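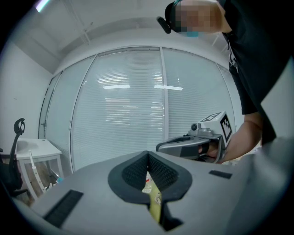

Room 118: Packing and Sorting Gallery

Home | Room Booking | Gallery | Lending List | Contact

Room 118 is the work room on the ground floor of the Phan building in Vumville. It is used for packing, sorting, small repairs and anything else that needs a table and good overhead light. This gallery was put up in June, along with notes on the room and the changes to the lending list. Click on any picture to see it larger.

The yellow piece in the first picture has small markings in red and a darker color near the top. Soft things like packets and bags should go in last, on top of the boxes. They take up whatever space is left and they don't mind being bent. Hard things with corners go at the bottom.

About the round table

The round green table was bought secondhand from Werkus for $40 and is still the most used piece of furniture we have. You can get at it from all sides, so a pile in the middle is within reach of everyone. The top wipes clean with a damp cloth. Please don't use scouring powder on it. The edge has been touched up once already and the paint was hard to match.

Sorting usually starts with everything on the table at once. Boxes and trays go toward the middle and bottles go to one side, standing up if there is space. If a box has a lid, leave it open until you know what belongs in it. Anything with a cord goes in its own pile. Labels are in the drawer with the tape.

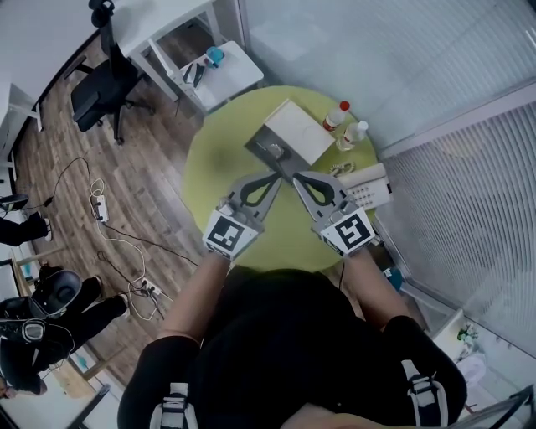 Green table with white box, dark gray tray, bottles and desk telephone. White desk and office chair behind.

The telephone is a desk model with a keypad. Phones and other desk equipment are listed under Office on the lending list, and bottles are listed under Household. Please check that caps are tight before a bottle goes into a box with anything made of paper.

The white desks along the side are for things that have already been sorted. A tray on the desk means that group is finished, so please don't add to it. If you need more space, move the office chair out of the way and use the other desk. The floor is a wood-look surface and the chair rolls easily on it.

Power strips are on the floor beside the table. If you bring your own extension cord, put your name on it and take it home with you. We ended last year with a crate of cords that had no owner, and they have now gone onto the lending list as numbers 100 and up.

Lights and ceiling

The room has fluorescent lighting, and it makes small print on packages a good deal easier to read than the old hanging lamp did. The switch is to the right of the door. Please turn the lights off if you are the last to leave. The replacement tubes came from Brondalis, order 777, and the spares are on top of the cabinet in the hallway. Don't store anything else up there. 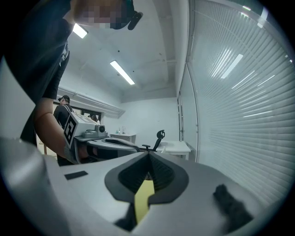
Florian Hofstetter wrote to say that the sorting would go faster if the trays had labels before anything was put in them. He would also like a separate tray for lids and caps, as they always end up in the box with the pens. "I have matched the same red cap to its bottle twice this year," he added, "and I would be glad not to do it again."

Both suggestions have gone on the list for the next session. Blank labels can be picked up at the front desk until 5 p.m.

If you would like to use the room, send your request through the booking page and say how many tables you need. Shallow trays are welcome as donations, as long as they are clean and not cracked.

Back to Gallery | Next: Hallway Shelves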